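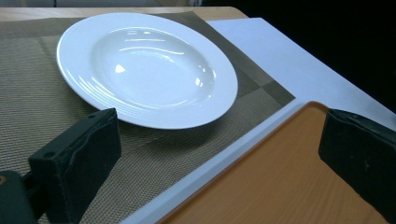 You're squeezing too hard, came the verdict from across the room, and let go of the trigger before you pull away, or you'll take the whole place setting with you. I'd been a robot teacher for all of four minutes and I was already being told off.

I had come to Fundeck to learn how you show a machine to lay a table. I'd pictured a lot of typing. What they gave me was a gripper with a handle, a trigger for my finger, and two black padded fingers on the business end that open and close as you squeeze and release. You hold it out in front of you like a litter picker and do the job yourself, while the camera on top records what the fingers would see. Later on, the software tries to work out how a robot arm might do the same. No robot in the room at all! I was a bit let down, if I'm truthful.

My job was the pasta plate. Pick it up, put it on the placemat, let go, back off. I have been doing this since I was old enough to be bribed with pudding, so I was feeling quite smug, and then I tried it with two stiff fingers and no thumb. A plate with a wide rim is a tricky thing to hold. Grab too little of it and the far side droops. Grab too much and the fingers bump the well in the middle. You also can't feel anything, or hardly anything, just a vague push back through the trigger, so you end up doing it all by eye with your tongue sticking out.

The team calls each go a demonstration, or a demo when they're in a hurry (they are always in a hurry). The project I was helping with is called Leka, and it wanted 200 of them for the plate alone. I managed 49 before lunch, of which 26 were judged good enough to keep. Fumbles aren't always thrown away, mind you. If you nearly drop the thing and then rescue it, they get rather excited, because a robot that has only ever seen perfect goes hasn't a clue what to do when one starts to slip.

The hardest thing was being slow. Not very slow, just steady. At home I swing a plate on to the table while turning round to shout up the stairs, and my hand sorts out the details. With the gripper every small dither gets recorded, and if I dither above the mat, so will the robot. I was also asked to come at the plate from a slightly different side each time, and to shift the mat a little between goes - you don't want the machine learning one exact spot and nothing else. By the thirtieth go I was inventing new ways to approach crockery, and I dare say a few of them were quite silly.

After lunch I went along the corridor to try the other way, which is remote control. Levmont makes the rig, and this one does have a real arm on the end of it. You sit a little way off with a pair of handles and the arm copies you, a blink behind. I loved it for the first ten minutes. Then my shoulders began to ache, and the delay made me overshoot, and I kept leaning to one side to see round the arm as if that would help. What you do get is certainty: if the arm managed it under your control, you know the arm can manage it. The hand-held gripper is much quicker and far kinder on the back, but now and then you twist your wrist into a shape no robot could copy, and that go is wasted.

People there were split on which is better, and I heard the argument twice in one day, once over sandwiches. The gripper side says you can carry the thing into anybody's kitchen. The remote control side says fine, but come back when your robot has stopped banging its elbow on the cupboard.

I went back in August to see how my pupil was getting on. The software is called Nosimar and it had been trained on my goes mixed in with everyone else's. It got the plate down on the mat in 8 tries out of ten, which is better than my nephews. On one of the good ones it came in low from the left, stopped just short of the rim, had a tiny wobble and then closed its fingers. I knew that wobble. I do it myself, every time, and I'd had no idea until I saw an arm bolted to a bench doing it back at me.

They've asked me to return for bowls, and I've said yes, provided there's a chair.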